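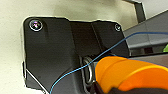
Équerres murales : notes de reprise

20 Jan 2021

J'ai repris en décembre les fixations de l'atelier, en commençant par les plaques métalliques noires. Le mur est crème, en plâtre sur brique, et ne pardonne pas grand-chose : un trou de trop se voit à trois mètres.

La plaque est une pièce pliée, avec un grand panneau à gauche du pli et un retour en biais à droite. Deux vis, de diamètres très différents. La grosse est à empreinte cruciforme, près de l'angle supérieur gauche. La petite se trouve vers l'angle supérieur droit et ne sert qu'à empêcher la rotation. Je l'avais d'abord serrée comme l'autre, ce qui a suffi à faire travailler le pli. Desserrage, reprise au tournevis manuel, un quart de tour après contact.

Les chevilles viennent de chez Korilley. J'avais essayé les Gruvlow avant, mais la collerette empêche de plaquer la tôle. Perçage à 83 mm sous la moulure, mèche neuve, aspiration pendant le perçage. Les vis Van Dijk livrées avec le lot étaient trop courtes, je les ai gardées pour les goulottes.

Reste le trou oblong, cerclé d'un anneau métallique argenté et orienté à la verticale. La notice Ollura le donne comme passage de câble ou comme réglage en hauteur, selon la page. Je m'en sers pour le réglage lors de la pose, puis je n'y touche plus. Si on y fait passer un fil, prévoir du mou – le bord de l'anneau est propre, celui de la tôle beaucoup moins.

Côté finition, le noir mat marque facilement. La surface a un léger brossage horizontal et un chiffon passé en rond laisse des traces visibles en lumière rasante. Chiffon microfibre à peine humide, dans le sens des lignes, pas de produit.

Coût de la reprise : environ 16 euros de visserie et de chevilles, hors mèche. Il me reste à refaire le repérage au crayon pour la série suivante, avec un entraxe de 322 mm, et à retrouver le niveau court.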